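Chasing a late gripper

Mon 8 September

Most of last week went on one bug, so I'm writing it down before I forget how it went.

The symptom was simple. On the two-arm setup at Lirley, the right arm would line up over an item, close its jaws a touch too early and nudge the thing along. The left arm running the same policy was fine. I blamed the calibration first, as I always do, and redid it twice. No change.

Then I looked at the timestamps. Furach, our logging tool, stamps each camera image when it is written to disk and each joint reading when it comes off the bus. In April that was good enough – we had 2 cameras and a light load. With more streams the image writes had started to queue, and by the end of a long run they were stamped 100 ms late, sometimes 200. The policy had been trained on pictures that didn't match the joint positions stored next to them.

The fix was dull. Images now get their stamp in the driver callback, before anything else touches them, and the logger matches each one to the nearest joint reading. If the gap is too wide it drops the pair and writes a line to the log. I also threw out 23 old recordings that couldn't be repaired and retrained on what was left.

I've been testing on the basket of kitchen rolls. They lie side by side with little room between them, so an early close shows up straight away.
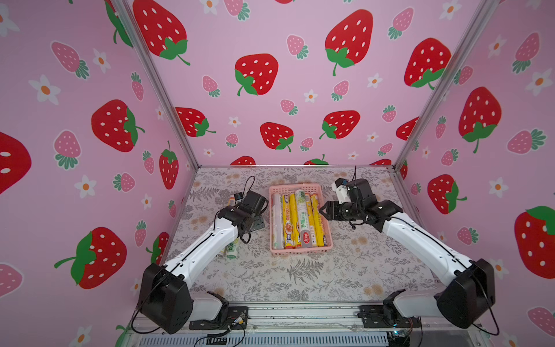 The other change is in the planner, Grirley. It used to treat both arms as one long list of joints, and a pause on one side held up the other. Now each arm has its own queue and they only wait for each other when their paths cross. It's less code than before, and easier to step through when something stalls.

Still to do: the replay viewer reads the old log format and falls over on the new one. I'll probably write a converter, as I'd like to keep the older runs for comparison.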